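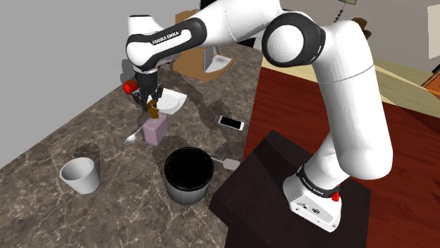

Monday, late, tea gone cold again

So the walking thing. I said I'd write down how it's going and then I didn't write anything for nine days, so let me catch up while my feet are in the bucket.

The plan was 4,000 steps before work, every morning, out the back door and along the canal path to Drolldale and home again. I picked 4,000 because it sounded like a number a grown adult could manage. First morning I got 3,040 and a stitch. I stood by the lock gate holding my side like I'd been stabbed, and a man with two spaniels asked if I needed someone to call my mother. I'm forty-six!

Anyway it got better. By the end of the first week I was doing the whole thing without stopping, and I'd worked out that if I go past the Granano bakery instead of cutting through the parking lot I get the extra bit I was missing. The trouble is that going past the Granano bakery means going past the Granano bakery. They put the almond rolls in the window at half past six. I bought one on Thursday and ate it walking, so I'm calling that neutral.

The boots are the real problem. I got them at Triantafyllou's in the closing-down sale (they've been closing down since I moved here) and the left one rubs right on the knob of the heel. I've tried two pairs of socks, I've tried the tape my sister swears by, I've tried lacing them the funny way with the skipped hole. Today I came home with a blister the size of a quarter. Hence the bucket. I put in Epsom salts and then a splash of the lavender stuff as well, and now the whole kitchen smells like a drawer.

What I do like is the path before seven. There was mist on the water this morning and a heron standing in it, very cross-looking, and the only noise was the pump at the old Clivov mill going thunk, thunk. I didn't think about work once until I got back to the gate -- and then I thought about all of it at the same time, but still. That's a good half hour I used to spend lying in bed reading the news and getting mad.

It's getting dark, though. September does this to me every year. I needed the flashlight for the first stretch today and nearly went over a root by the footbridge. Need to find the headlamp, which is either in the camping box or the car.

Tomorrow I'll wear the old sneakers and only do 3,000, and turn back at the footbridge. Also call the dentist, and get more tape. And the bread knife is still at my sister's.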